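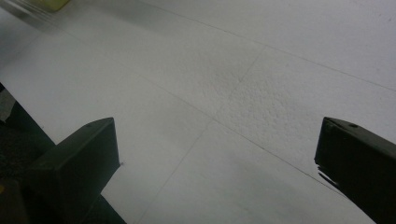

Quality before volume in gripper recordings

Opinion, by Hortensia Sotelo

Funding bodies continue to judge manipulation projects by the number of recordings they hold. Gikeo considers this a poor measure. Our Waltdale site collected 2,000 demonstrations with hand-held grippers before September, and 295 were withdrawn on review. Most of those showed the same motion, made by the same person, at the same bench.

A later set of 200, gathered by 7 operators on varied surfaces, proved more useful in training. It included hesitations, wide approaches and stretches in which the fingers hold nothing at all. Such passages are commonly trimmed. We believe they should be kept, as a system must also learn how a hand moves between tasks.

We ask that future calls require applicants to report operators, surfaces and withdrawn recordings alongside the total.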